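Automation Laboratory II
Handout 4: Two arms, one soft object
Teacher: Mafalda Sampaio. Laboratory assistant: Branislav Ševčík

Before you come on Tuesday
Please read this handout to the end and bring your notes from Handout 3. Groups who have not finished the calibration sheet must do it first, at the desk of Branislav, and only then start with the bags.

1. Aim of the exercise
In the previous weeks you moved hard objects: blocks, cups, the metal rings. A hard object keeps its shape when the gripper closes, so one good position was enough. A plastic bag does not keep its shape. The position you wrote down in one trial is already wrong in the next. In this exercise you will learn to control both arms at the same time while the bag changes between them.

2. The task
Each group works with a bucket and bags. The task has two parts.
Part A: put a bag into the bucket and fold its edge over the rim, using both grippers.
Part B: take the bag out again and lay it on the floor of the cell.
One student controls the arms and one student keeps the log. Change places after every trial. A trial stops after 2 minutes, also when the bag is half way.

3. Rules in the cell
Do not put your hands inside while the arms have power. Ask for the stop and wait until Branislav says yes.
Check that the cables can follow the arms freely. A cable which is pulled tight will move the sensor mount, and then your calibration is lost.
Close the grippers slowly near the rim. If the two grippers touch each other, stop the trial and write it in the log as a collision.

4. The log
Write the trial number, who controlled the arms, the result, and one sentence about the moment when the bag first slipped or folded in a wrong way. "It failed" is not a sentence for the log. A good entry from last year, by Catarina Abreu: "The left gripper held two layers of the bag, so the edge could not open."
Save the recording in the folder Grosia under the number of your group. The number of the exercise is 2541.

5. Report
Maximum 2 pages, for each group one report. Compare your first trials with your last ones and explain which of the two arms was more difficult to control. Late reports lose marks, as written in the course rules. Questions about the software go to Ilídio Patrício, in room 30.

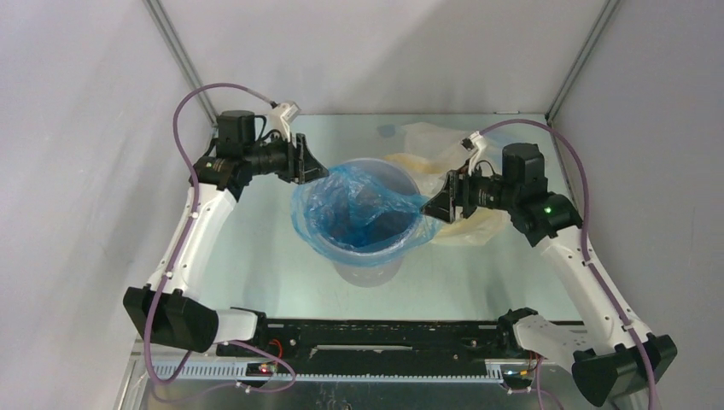

Fig. 1. Both grippers at the bucket, with the blue bag folded over the rim.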